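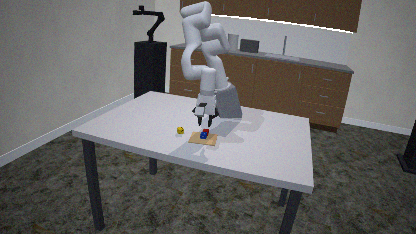 Dzene Manipulation Group – News and Releases

Dzene opens simulated gripper and camera comparison at Godbridge

GODBRIDGE, 7 July 2024 – The Dzene Manipulation Group today released the first results of a comparison of gripper settings and camera placements for tabletop handling of small cubes. All runs were carried out in simulation, using a white articulated arm with a two-finger gripper, a kitchen room model and a fixed table.

The release covers 1,249 runs. Each run starts from a stored arm pose and a stored cube layout, so that any two controllers can be tested from the same state. The group compared two controllers: Pemov, its in-house position controller, and a baseline joint-space controller with no contact model.

"Finger clearance over the board was the main variable," said Xuân Phí, who led the gripper work. "At 18 mm above the cube, Pemov corrected its approach in time. At 30 mm it gave no benefit over the baseline, and we report it that way."
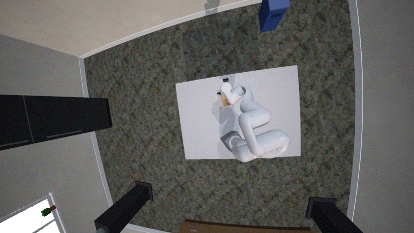 Camera placement was tested separately. An overhead view gives a stable fix on the table edges but loses part of the work area when the wrist folds over it. A lower view from the front keeps the fingers visible for longer – at the cost of one cube hiding another. The group ran 27 layouts with each view and kept the lighting unchanged.

"Neither view is enough alone for dense layouts," said Radymyr Hnatiuk, who maintains the camera models. "We suggest the overhead view for coarse positioning and the front view for the last part of the descent."

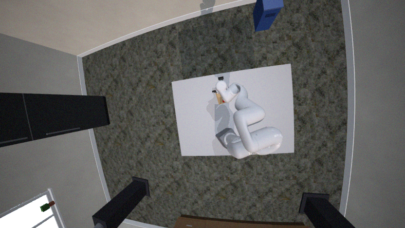

Shadows cast by the arm caused false edges in the overhead detector. A fix to the threshold step is included in the release. Friction values for the finger pads are still estimates and will be replaced once bench measurements from the Trovcombe site are complete.

The layouts, start poses and run logs are available to research partners on request. A second round, with a wider finger stroke, is planned for January.

Technical contact: Rui Quintela, Dzene, Godbridge
Press contact: Valter Mota, Dzene, Godbridge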